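Plarnine hand-held gripper: questions about set-up, care and repair

Last updated 2026-10-14

This page collects the questions which come most often to the Plarnine support desk from people who use the hand-held gripper on a bench or a table. It is written for the person who holds the tool and cleans it afterwards. For the software side please see the separate Hedel pages.

Where do I start when the gripper comes out of its case?

Put it on a clean cloth with the fingers up. Squeeze the trigger slowly to the end and let it return by itself. Both fingers should move the same distance and arrive at the centre together. If one finger arrives late, do not force it. Go to the question about uneven closing further down.

After this, look at three places: the pads, the marker squares on the flat side of the fingers, and the lens. In our experience most bad sessions begin in one of these three.

Do I need to warm up the tool?

No. But if it was in a cold car, leave it in the room with the case open for half an hour before you start. The lens can fog, and the pads are stiffer when they are cold. We have customers who work in unheated sheds in December and for them we recommend one hour.

How tight should the finger screws be?

Tight with the short key that comes in the case, held between thumb and one finger. Please do not use a long key or a powered driver. The threads are in the finger body and they are not so strong as the screw. When you feel the screw stop, give it a very small turn more and leave it.

Do I put thread glue on the screws?

On the two pivot screws, yes, one small drop of the removable type. On the screws that hold the pads and the serrated plates, never. You will need to open these again soon, and the glue comes out on the pad.

What is the correct angle of the fingers when they are open?

The tips should lean toward each other and point down, with a clear gap between them through which you can see the table. If the fingers stand parallel when open, the return spring is probably seated in the wrong hole. There are two holes on each side. The correct one is nearer to the handle.

How do I check that the camera sits correctly?

Hold the gripper above the table as if you will pick something up, and look at the live picture. You should see both fingers coming in from the lower corners, and both marker squares must be inside the bright oval and not in the dark border. Put some ordinary soft object between the fingers, a bag or a folded jumper, so that the lens has something with folds and seams to show. If the zipper or the seam is sharp, the focus is good enough.

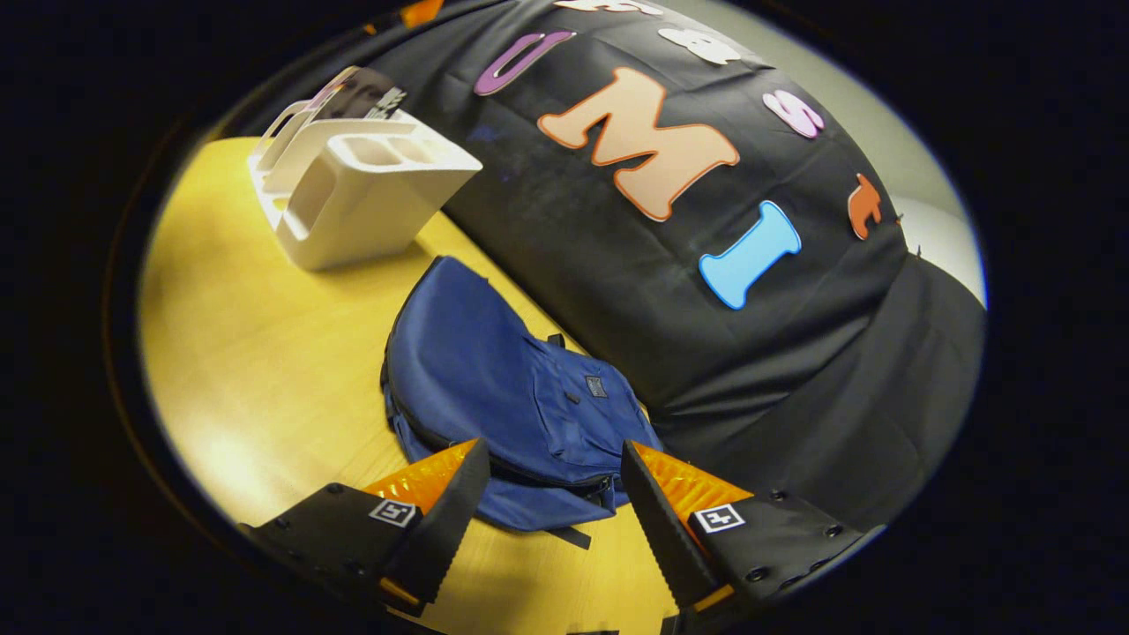

If one marker is much nearer to the border than the other, the camera bracket has rotated. Loosen the bracket screw a quarter turn, bring the bracket back with your fingers, and tighten while you watch the live picture. It helps to have a second person for this, but it can be done alone if you rest the handle on a book.

Why is the edge of the picture dark?

It is a very wide lens, and the dark circle is where the lens ends. This is normal and can not be adjusted away. If the dark part is thicker on one side only, the lens is not screwed straight into its ring. Take it out, clean the thread with a dry brush and put it in again.

The software says "marker lost". What should I do?

In this order, please:

Wipe the marker with a dry, soft cloth.
Turn off any lamp which shines directly on the finger.
Check if a corner of the marker is lifting.
Restart the Hedel session.

In many cases it is only the lamp. The marker paper is matte but not perfectly, and a strong light from the side can make the white and the black parts look the same to the software. A window behind you can do this too, in late afternoon.

If a corner is lifting, do not glue it back. Replace the whole marker. A marker which was glued back is never flat again and it will give you small errors that are difficult to find later.

How do I replace a marker?

Peel the old one from one corner with a fingernail. Clean the flat black surface with alcohol and wait until it is dry. The new marker has a thin line on its backing sheet, and this line goes toward the fingertip. Left and right markers have different patterns. If you exchange them by mistake the software will still run, but it will believe the gripper is open when it is closed, and the other way.

How often should I change the orange pads?

We write 2,000 grips in the manual, but this is for smooth plastic and cardboard. Fabric is kinder to the pads, and rough wood is much harder on them. It is better to look. A good pad lets light through evenly when you hold it to a window, and you can feel the fine ridges with your nail. When the ridges are gone in the middle, or when you see a cloudy line across the pad, it is time.

Always change both pads together. One new and one old pad will grip, but the object turns a little when you lift it.

How do I clean the pads?

Warm water with one drop of dish soap, then rinse, then leave to dry in the air. No alcohol on the pads, please, it makes them hard in a few weeks. Dust and lint from fabric will collect between the ridges, and for this a soft toothbrush is the best tool we know. Brush along the ridges, not across.

What about the serrated plates?

They need very little. Brush out the teeth when you brush the pads. Threads from cloth like to wind around the lowest teeth, and if you leave them they can reach behind the pad and lift it. Cut the thread with small scissors and pull it out with tweezers. Do not pull on a long thread with the gripper closed.

If a tooth is broken we ask you to replace the plate. You can continue to work for the day, but a broken tooth has a sharp edge and it can catch the object, or your hand.

One finger closes later than the other. Is it broken?

Usually not. The most common reason is dirt in the pivot. Remove the pivot screw, wipe the pin, and put on a very thin film of the Sanna light grease. Thick grease makes the problem worse, because it collects dust.

If the finger is still late after cleaning, look at the link bar inside the handle. You reach it by removing the 4 screws of the handle cover. The bar should be straight. A bent bar nearly always means that the gripper has fallen on its tips, and it must be replaced. We have seen people straighten it in a vise. It works for a short time and then it breaks.

Can I lift heavy things with it?

The gripper is made for household objects. For a bag, lift by the strap or by a fold of the fabric, and with a full bag support it with your other hand. The fingers are stronger than the pads, so what you will notice first is that the object slips. When it slips, stop squeezing harder. You only wear the pads.

What spare parts should I keep?

For one gripper in regular use we suggest two pairs of pads, one sheet of markers, one return spring and the small bag of screws. The Fostum kit, part number 54, has all of these together and also the short key, which is the thing people lose.

How long does a repair take if I send it to you?

Normally seven working days from the day it arrives. Please take out the memory card before you send it, and write on a paper what you have already tried. Pack it with the fingers closed and something soft between the tips. If you have kept the original case, this is the safest way.

Should I calibrate again after every repair?

After pads, markers or bracket, yes. After cleaning, no. Calibration takes a few minutes - you open and close the fingers slowly while the software watches the markers - and it is better done on the same table where you will work, with the same lights on.

I have a question that is not on this page.

Write to the support desk using the form on the contact page. Please include the serial number, it is inside the handle cover, and one still from the gripper's own camera with the fingers open. We answer in English and French.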